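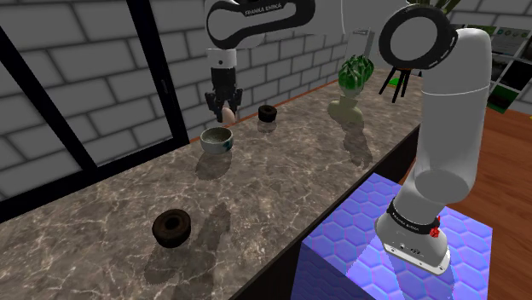 Zoltosau has published a code of practice for testing robot arms in simulated kitchens before they are allowed to work in real ones. The code is free to use and applies from October. It covers arms fixed beside a worktop and asked to pick up, move and put down household items, and it sets out how the simulated room should be built, what must be recorded, and when a result may be quoted in public. An egg near the back edge of a marble counter, with a bowl and a donut standing nearer the front, is the sort of layout the code has in mind: one item that breaks, others that an arm must not knock on its way, and a wall close behind.

The code was drawn up over 13 months by Zoltosau with two partners, Julluvance, which writes simulation software, and Orakzai, which fits out catering kitchens. During that time the three organisations reviewed 3,248 simulated runs supplied by their own teams. They found that results were often reported without the details another team would need to repeat them. Starting positions were missing in many cases. In others, the weight of an object had been left at a default value, so that an egg and a full jar behaved in much the same way.

Mariann Antal, who led the drafting at Zoltosau, said: "We kept being shown success rates with nothing behind them. If a supplier tells a kitchen manager that an arm can handle an egg, the manager should be able to ask how heavy the egg was, how hard the gripper closed and what counted as a failure. Those are simple questions and the answers should be written down before the first run."

The code contains 49 clauses in five parts. The first part deals with the simulated room. Worktop height, surface friction and the distance from the arm's base to the working area must be stated. Walls, windows and fixed furniture within reach of the arm must be modelled as solid, including those that play no part in the task. Decorative items such as plants may be used, and must be listed if the arm can touch them.

The second part covers objects. Each one must have a stated mass, size and friction value, and fragile items must also have a breaking force. A run in which a fragile item is squeezed beyond that force is a failure even if the item reaches the right place. Round items that can roll must be free to do so. Testers may not pin an object to the surface to make it easier to grasp.

The third part covers the arm itself. Joint limits, speed limits and gripper force must match the values published by the maker for the model under test. If a stop control is fitted to the real arm, the simulated arm must be stopped at random points in at least one run in every ten, and the position of anything it was holding must be recorded.

The fourth part is about changes between runs. Object positions, lighting and surface appearance must be varied, and the range of variation agreed in advance. Wall and counter textures may be as plain or as busy as the tester likes, provided the choice is recorded. Camera positions may be shifted by small amounts to reflect the way equipment is knocked or refitted in daily use.

The last part deals with reporting. Failed runs must be kept and made available on request. A success rate may only be published alongside the number of runs, the software version and a plain statement that the work was done in simulation. The code does not replace a risk assessment of the real installation, and passing it does not show that an arm is safe to use near people.

Orakzai tried a draft of the code with its own development team earlier in the year. The team carried out 129 runs of a single task, moving an egg from the worktop to a bowl, and spent about two days preparing the records. Comments from that trial led to a shorter reporting form and to the removal of a clause on sound, which the team could not apply.

Ganditz, a training provider, will run a half-day course on the code for test engineers and for buyers who need to read the reports. The course includes a worked report with errors left in for participants to find.

"Buyers were the group we heard from least at the start, and we changed that," said Antal. "The reporting form is now two pages and uses ordinary words. Someone who runs a kitchen can read it without an engineer in the room."

Zoltosau will accept comments on the code throughout its first year and plans to issue a revised version after that. Organisations already part way through a test programme may finish it under their existing methods, but should say so in their reports.

Copies of the code, the reporting form and the object data sheet are available from the Zoltosau press office, which can also arrange interviews with Mariann Antal.

Notes to editors

Zoltosau prepares guidance on automation for the food and hospitality trades.

The code is voluntary. No certificate or mark is issued to those who follow it.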